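June 29, 2022. Restringing bench, cord tests

Right, the waxed cotton. I've now had 40 metres of the Clavia thread on the reel since March and I'm finally ready to say I don't like it for anything that gets worn daily. It knots beautifully (really lovely, the knots just sit down and stay put) but it goes fuzzy where the bead holes are rough, and once it's fuzzy it drinks up skin oil and goes grey. The Stalard nylon is uglier and slippery as anything, but my test loop is still tight.

Method, such as it is: one loop of each, same beads, hung off the hook with the 400 gram weight and rubbed back and forth over a dowel. 100 strokes, look, write down, repeat. Cotton started shedding at 300. Nylon had gone a bit shiny by then and that's all. I'd like to try the Nistor silk as well but it's pricey and Anca has the only card of it.

Brown beads, amber-coloured pendant and the bracelets, by the red tin:

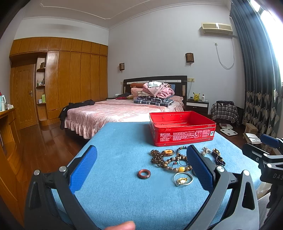
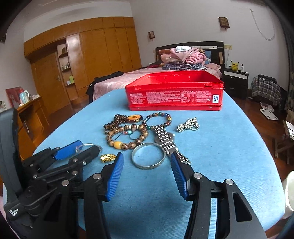
Anca Moldovan reckons I'm being unfair to the cotton, and that the fuzz comes from my not reaming the holes first – she runs a bead reamer through every one, both ends, and says hers lasts for years. Fair point. I only reamed the nylon loop, now I look back at my notes, so that comparison is wonky and needs doing again with fresh beads for both.

Other bits. Elastic: no more double overhand, surgeon's knot only, pull it, wait, pull it again, then a dot of glue. Pre-stretch the elastic before any beads go on! I forgot twice this week and both came up saggy.

Gediminas wants the small pliers back. The Tuvden glue has skinned over in the bottle again, so pierce it with a pin before squeezing or it comes out all at once. Next go: cotton reamed, nylon reamed, same weight, and change the dowel as it's got a groove in it.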